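Olano Snack Tray, the shallow one with the cartoon base
Reviewed 13/06/2025

I bought the Olano from Akyol after four years of eating crackers straight off the bedspread, a system with low overhead and high crumbs. It cost less than the shipping did. There were 436 reviews on the page when I ordered, most of them written by people who had owned the tray for an afternoon.

The first thing to know is that it's shallow. The rim stops a packet from sliding off when you shift your knees, and that is the full extent of its ambitions. I put a mug on it once, in October, on a mattress, and I have washed that blanket enough times since to consider the matter closed.

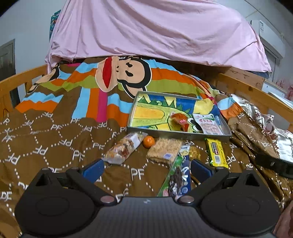
Then there's the artwork. Mine has a green creature with spikes, in the company of a lot of yellow and blue, and it was plainly designed for someone a third my age. I've grown fond of it. My bedding was never going to win any awards for restraint either, so the two get along - better than the plain beige Samutov tray I had before, which looked like it had been borrowed from a clinic.

Cleaning is a damp cloth and 40 seconds. Salt collects where the base meets the rim, and you'll want a corner of the cloth for that. Mine has had well over 200 wipes and the creature hasn't faded yet.

The Steststead version has folding legs and costs a good deal more. If you eat actual meals in bed, get that one. For a couple of packets and a bad movie, legs are just something else to knock over.

Four stars. I'd have given it the fifth for another half inch of rim.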